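The Lemitside Schedule

My first job at the Lemitside pit was copying numbers. I'd open the mine schedule, grab the tonnage for every bench and paste it into a spreadsheet that Akua Ankrah had built years before me (she'd locked half the cells and forgotten the password). I got pretty good at it, if you can be good at Ctrl+V!
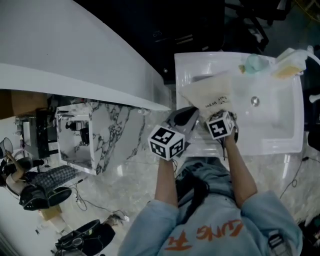
Bench 243

So one evening in September I'm scrolling along and bench 243 has ore going to a stockpile called Osei. We didn't have a stockpile called Osei. I checked the map, I checked the old map, and then I called Wenceslao Bermúdez at home.

"How much ore?" he said. I could hear his TV.

"500 tons. Every period, right to the end of the mine."

He turned the TV off. "Don't delete it," he said, and hung up.

Well, I didn't delete it. I made a pivot table instead — that's just how I am — and the Osei rows all lined up on one truck, number 80. 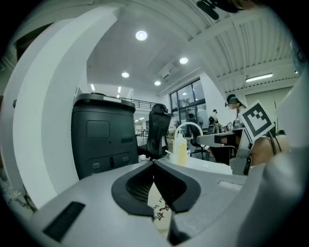 I took a flashlight and walked down to the truck line. Number 80 was parked at the far end with its cab light on, and Akua was sitting up there with a thermos, like she'd been expecting somebody from planning for years.

"You ran the pivot," she said.

"I ran the pivot."

She slid over and patted the seat. "Okay, then. Bring your boots in, it's a long haul, and I'm going to need you to read me the bench numbers."

I climbed up and shut the door.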